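Stistura 500 Sewing Machine: Owner's Guide
Section 3. Setting up, winding the bobbin, and threading

101 shares | 3 comments

Read this section through once before you plug the machine in. You will need the accessory tray, a spool of all-purpose thread, a scrap of woven cotton folded double, and a table that does not rock.
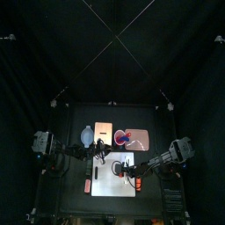
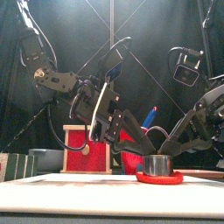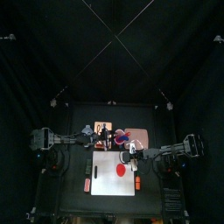
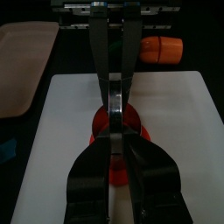 3.1 Placing the machine

1. Lift the machine out of the carton by the carrying handle. Do not lift it by the hand wheel or the thread guides.
2. Peel the tape off the needle plate and the bobbin cover. Pull the foam block out from under the presser foot.
3. Set the machine down with its front edge parallel to the edge of the table. Leave enough room on the left for fabric to slide off freely.
4. Check that the power switch on the right side is set to O.
5. Push the foot control plug into the lower socket until it clicks. Connect the power cord to the upper socket, then to the wall outlet.
6. Switch to I. The lamp over the needle comes on.

Note: A little oil on the needle plate is normal on a new machine. Wipe it off with a dry cloth and sew on scrap fabric until no more marks appear.

CAUTION: Always switch the machine off before changing the needle, the foot, or the bobbin. Keep cloth and thread ends off the foot control.

3.2 Winding the bobbin

Use only the clear bobbins that came with the machine or the same type bought as spares. Metal bobbins from older Stistura models are a different height and will jam the case.

1. Put the spool on the spool pin and push the spool cap against it. The flat side of the cap faces the spool.
2. Draw the thread to the left, around the small tension disk on top of the machine. It should snap under the disk.
3. Pass the end up through one of the holes in the bobbin from the inside.
4. Set the bobbin on the winder shaft and push the shaft to the right.
5. Hold the thread end and press the foot control lightly. After a few turns, stop and trim the end close to the bobbin.
6. Press the foot control again. Winding stops when the bobbin is full.
7. Push the shaft back to the left, cut the thread, and lift off the bobbin.

Thread that piles up at the top or bottom of the bobbin has slipped out from under the disk. Unwind it and start over. A badly wound bobbin will give uneven stitches no matter how the tension is set.

Note: The needle does not move while the shaft is on the right. If the machine seems dead when you go to sew, look at the shaft first.

3.3 Inserting the bobbin

1. Raise the needle by turning the hand wheel toward you.
2. Slide the release to the right and take off the clear bobbin cover.
3. Drop the bobbin in so that the thread unwinds counterclockwise.
4. Pull the thread through the slot at the front and then to the left along the spring until you feel slight resistance.
5. Leave a tail behind the needle plate and replace the cover.

CAUTION: Never turn the hand wheel away from you. The thread can wrap around the hook and the machine will have to be opened.

3.4 Threading the needle

1. Raise the presser foot. With the foot down, the tension disks are closed and the thread lies on top of them.
2. Bring the thread from the spool through the rear guide and down the right-hand channel.
3. Take it around the bottom of the channel and up the left-hand channel.
4. Hook it into the take-up lever from right to left. If you cannot see the lever, turn the hand wheel toward you until it comes up.
5. Lead the thread straight down and behind the guide above the needle clamp.
6. Pass it through the needle eye from front to back and pull the end under the foot, toward the rear.

To bring up the lower thread, hold the upper thread loosely and turn the hand wheel toward you one full turn. A loop of bobbin thread comes up through the plate. Pull it out and lay both ends to the back.

3.5 Test seam

Set the stitch dial to straight stitch, the length to 2, and the tension to the middle mark. Sew along your folded scrap.

Loops on the underside: the upper thread is not between the disks. Rethread from the spool with the foot up.
Bobbin thread showing on top: turn the tension dial to a lower number and test again.
Skipped stitches: the needle is bent, or it is in backward. The flat side of the shank faces the rear.
Fabric does not feed: check that the feed lever on the back of the base has not been moved to the darning position.

Change one setting at a time. Heavier fabric such as denim needs a thicker needle and a longer stitch; see the chart in Section 4.

Guide text revised May 22, 2021. Edited by Hildegard Strobel.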